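**Oltier refurbishment line, Pravville - report for May**

We asked for funding to turn 900 donated desktops into working machines for the Clernedar schools. At the end of May, 163 have been stripped and checked, and 60 of those are fit to go out. I don't find that rate encouraging, and I would not plan the next stage around it.

Stripping a case is quick. Finding parts to put back is slower - a good share of the desktops reach us without a processor or memory, although the donor lists say "complete." I have stopped trusting those lists.
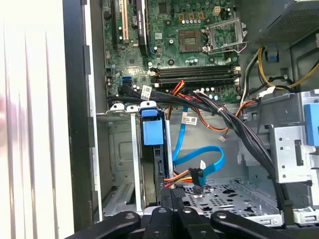 *Open desktop case on its side: processor socket and all four memory slots empty, cabling still in.*

Dunstan has offered a batch of used memory at a fair price. We tested a sample and 17 sticks failed, so I have held off on the order. They say the rest will be better. Maybe.

Before the next payment we need a decision on whether bare cases still count toward the 900. My view is that they should not.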